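Questions people keep asking about the Mottram gripper

Last updated September 11, 2022

What is it?
A two-finger gripper you hold by hand, built at the Dresside shared workshop by Mali Gethin and Jade Tindall. The arm it was meant for is still a drawing. We are very proud of the drawing.

Is it a kit?
It's a parts list and a folder of files. If you want a box with a ribbon on it, somebody else sells those.

How long did yours take?
We started in February and planned on 3 weekends. You can see the date at the top of the page.

What did it cost?
$200, if you leave out everything we broke, bought twice, or bought in the wrong thread size. We left those out.

Which servo do you use?
A Jetex, the small metal-gear one. The plastic-gear version works nicely until you close the fingers on something.

Why are the fingers so chunky?
The first set was slim and elegant and snapped at the screw holes. The next set was designed by Mali, who was in a bad mood.

Do I need threaded inserts?
Four of them, brass, pressed in with a soldering iron. You can drive screws straight into the plastic instead, and you'll get to do that exactly once per hole.

What does the controller run?
Cliltari, which is Jade's own firmware. The log says the fingers have opened and closed 2,106 times on the current build. Most of those were Jade showing visitors.

Can I use the workshop's printer for this?
Members can. Book the slot, stay for the first layer, and put the scraper back on its hook. You know who you are.

Mine closes when it should open. Is it broken?
Your servo horn is on backward. So was ours.

Will you build one for me?
We'd love to say we're too busy. Mostly we don't want the support calls.
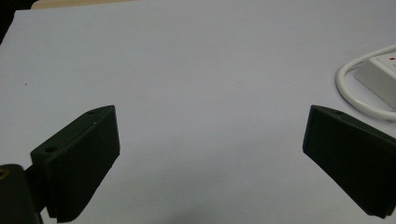

What should I print the fingers in?
PETG, with 4 walls and the part lying on its side. PLA is fine for a test fit, but it creeps under the screws if you leave it bolted up.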